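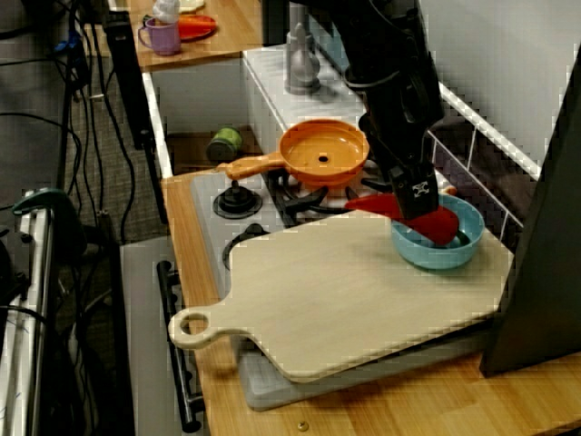

What should you spend on first if you want a robot arm to practise kitchen jobs? The mounting and the cabling, before you even look at a fancier arm.

By Normand Penner
December 11, 2021

I love this stage of planning! Split the money into 2 pots: the arm itself, and everything that holds it up and feeds it power. Our first plan put 70 per cent into a Brerlow arm and we were buying rails and clamps on a shoestring by August.

Measure the reach with a chopping board and a bowl on the worktop, hob included (a bare counter always looks roomier). Keep £200 back for bowls, pans and spare cables. Ordinary kitchen things are fine, the brighter the better, and you can swap them about as often as you like.

Ask Dunmore or whoever you buy from how long replacement fingers take to arrive, and order a spare set with the arm.

Sign up to our newsletter for new tips. We use cookies to improve your visit. Accept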